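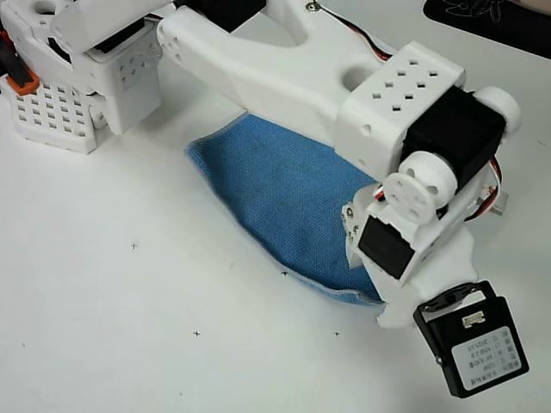

Folded blue mesh cloth on a white tabletop.

News > Textiles & Home

FOR RELEASE November 2018

Ackroyd to open Dastdale mesh shop

Oltstead. Household cloth maker Ackroyd opens its second shop in January, at Dastdale. Nearly 800 lines in stock, 252 of them new. First 100 customers get 2 dishcloths free. "Long time coming, we're thriled," said manager Wendy Birkett. Parking at rear.

Sign up for our newsletter

© Ackroyd. Back to top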